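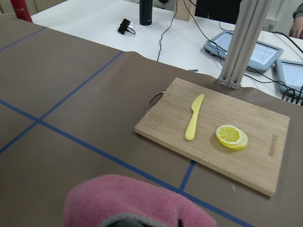 Courses > Robot Learning > Handouts > Placement and Wrist Views

We use cookies to keep you signed in and to remember your reading position. Accept | Manage settings

2018-11-01 | Yetunde Jibrin

Handout: Controlling Object Placement in Learning from Demonstration

Purpose. This handout accompanies the lecture on data collection for policies that act from a wrist-mounted camera. Students should read it before the laboratory session and bring their own placement sheet.

1. The problem

A policy trained on demonstrations learns the habits of the person who gave them. If a cutting board is always set down in the same spot, the policy may learn to reach for that spot and pay little attention to what the camera shows. The training error will be low. The fault appears only when the board is moved, and by then the data have been collected.

The method taught in this course is to treat placement as a recorded variable. The work surface is divided by strips of tape into cells, and each demonstration is assigned a cell and an orientation before the operator begins. The Nulis data set, which is used for all assignments, contains 3720 demonstrations collected in this way by 19 operators.

2. Tape as a reference

Tape is cheap, quick to lay, and visible to the operator. It is also visible to the robot, and this must be kept in mind. A policy may come to use a line or a crossing as a landmark. If the tape is then removed for testing, performance can drop for reasons unrelated to the task.

Two checks are required in every report:

(a) Test with the tape shifted while the objects stay where they were.
(b) Test with the objects shifted while the tape stays where it was.

Results of the two checks are to be given separately. An average over both conceals the effect of interest.

3. What the wrist camera gives and withholds

A wrist camera sees the work area closely, and its view changes with every motion of the arm. Large containers often extend past the edge of the image. The policy must then judge where an opening lies from the part of the rim that remains in view.
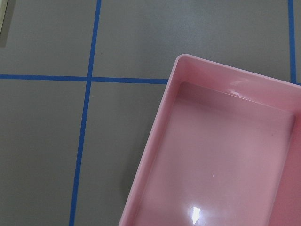
Figure 2. Wrist view of an empty pink bin over the taped surface. The rim continues past the bottom and right of the image.

Note the bright reflection on the base of the bin in Figure 2. Glossy plastic produces highlights that move as the camera moves, and an untrained detector may take one for an object. Demonstrations with an empty container should therefore be kept in the training set and labeled as empty.

The bin also hides the middle of the crosswise strip of tape. Any method that estimates position from tape lines must tolerate gaps of this kind - fitting a line to the visible portions is normally sufficient.

4. Recording procedure

Draw the cell and orientation from the placement sheet. Set the object down, move the arm to its start pose, and save one still before the demonstration. Enter failed attempts on the sheet with the reason for failure. They are not to be deleted or repeated under the same number.

5. Reading and submission

Read Dalen and Kaplan, course notes, the chapter on covariate shift. Reports are submitted to Chibuzor Idahosa and should include the completed placement sheet as an appendix.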